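**Call for participants: does a "daily reset drink" do anything at all?**

We're looking for adults who are willing to drink something dull, write down how they slept, and not take our word for anything.

You have probably seen the claims. One drink in the afternoon and you'll sleep deeper, think faster, and stop snapping at your family. The evidence we've been able to find is thin. Most of it comes from people who were told what they were drinking and then asked if they felt better, and of course they said yes. I would too.

The Viler Study is a small attempt to do it properly. It's run from our office in Noltasside by Geetha Lobo and me, with Ashwin Fernandes doing the numbers. Ashwin won't know who got which drink until the diaries are in and locked. Neither will you, and neither will the person handing it to you.

**What you'd do**

- Come to the Hiebert building in Noltasside for a first visit, then again at the end.
- Have one drink a day for 10 weeks. Half the group gets the "reset" mix, half gets a plain drink made to taste much the same.
- Fill in a short sleep diary every morning. Two minutes, on paper or on your phone.
- Keep your coffee habit as it is. If you quit halfway through, tell us – we'd rather have an honest mess than a tidy lie.

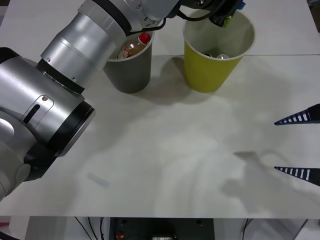
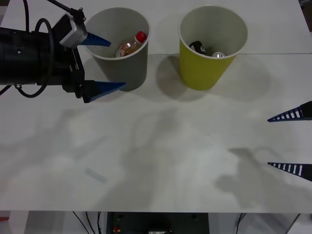
*Cups on the white tabletop.*

**Who can take part**

You should be 21 or over, living in or near Noltasside or Jerkport, and sleeping at home most nights. Night-shift workers can't join this round, and neither can anyone on prescription sleep medicine. If you already swear by these drinks, you're welcome. If you think they're nonsense, you're also welcome, and you'll probably get on well with Marcelino Queiroz, who runs the first visits.

**What you get**

$309, paid in 2 parts: the first after your opening visit, the rest when you hand in your last diary page. Miss a few mornings and you still get paid. We don't want people making up entries at the kitchen table to protect their money, and we know from other studies that they do.

You won't get health advice, a free supply, or a promise that you'll sleep better. You may well sleep exactly as you do now.

**What we'll do with the results**

Publish them, whichever way they fall. The plan for the analysis is already written and Sowmya Gounder holds a signed copy, so we can't go fishing for a nicer answer later. No drink company has paid for any of this. One offered, and asked to see the results first. We said no.

**How to apply**

Call the Hiebert front desk and ask for extension 2138, or drop in before 4 p.m. and pick up a form. Places close at the end of April. Please ask awkward questions before you sign – the consent form is four pages long and you should read all of it.

Krishnamoorthy Nambiar
Study lead, Noltasside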